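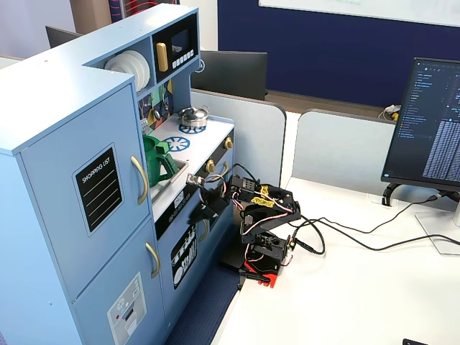
Living With a Play Kitchen: Tips From the Landlord

A play kitchen enters the house as a gift and stays as a tenant. It pays no rent, it takes up the good corner, and within a month its cupboards contain a sock, half a cracker and your spare car key. I've lived alongside one long enough to have opinions, and they are set out below in no order whatsoever.

Putting it together

Read the whole instruction sheet first. You won't, but I've said it. Ours was a Grata, and the bag of screws contained two lengths so nearly alike that I drove a long one straight through the side of a cabinet. Lay them out in an egg carton, shortest to longest, before you touch a panel.

Use a hand screwdriver for the last few turns. Pressed board strips out fast, and a power driver will do it before your finger is off the trigger. If a hole is already ruined, pack it with toothpicks and wood glue, snap them off flush, and leave it overnight.

Keep the leftover screws in an envelope taped to the back of the unit. There will be leftover screws. Try not to think about it.

Stickers

The burners, the oven front, the ice dispenser, the backsplash: a good half of any play kitchen is stickers, and you get one try at each. Wipe the surface with rubbing alcohol and let it dry. Peel back an inch of the backing, line up that edge, and work across with an old gift card wrapped in a sock.

For bubbles, prick with a pin and press toward the hole. For a sticker that has gone on crooked, warm it for 30 seconds with a hair dryer on low and lift slowly from a corner. If it's only a little crooked, leave it. The people who cook in there are three feet tall and don't own a level.

Corners that a small thumb has worked loose can go back down with a dab of clear craft glue on a toothpick. Tape a square of wax paper over the spot and lean a book on it.

Handles and knobs

Gold-colored handles look very smart and show every fingerprint in the county. A damp microfiber cloth is all they want. Skip the metal polish, which on our last set took the gold off along with the jam.

Handles work loose from the inside. Every September, when I'm already in a bad mood about school forms, I open each door and snug up the screws. If one keeps backing out, a drop of clear nail polish on the threads will hold it and still let you get it off later.

The chalkboard shopping list

Some doors come with a little board for the shopping list. Before anyone writes on it, find out whether it really takes chalk. Some of them are only printed to look the part, and those need a test mark down in a corner first. If it's real, season it: rub the side of a stick of white chalk over the whole thing, then wipe it off dry. Skip this and the first word ever written, in our case EGS, will haunt the board for years.

Dishes and storage

Stand the plates on edge in the open shelf. Stacked flat, they all come out when one is wanted. Upright, you lose only a few.

Pots live on the stove, with their lids. I spent a whole winter storing lids separately in a labeled Sinell bin, and what I had at the end of it was a bin of lids and a child with a bowl on every pot.

A pitcher can sit in the sink basin, where it looks busy. Make the rule about real water early. Ours is that real water goes outside, and the rule has been broken only on days ending in Y.

Plastic dishes can be washed by hand in warm soapy water. I've put them through the dishwasher in a mesh laundry bag on the top rack, with one casualty, a cup that came out shaped like an ear.

Cleaning the thing itself

One drop of dish soap in a bowl of warm water, cloth wrung out hard. Water gets into the raw edges of board and swells them, and there is no cure for that. Crayon on a light blue door comes off with baking soda on a damp fingertip — go gently, or the paint goes too.

Empty the oven on the first of the month. I've found the TV remote in there twice, and a banana once, which I'd prefer not to discuss.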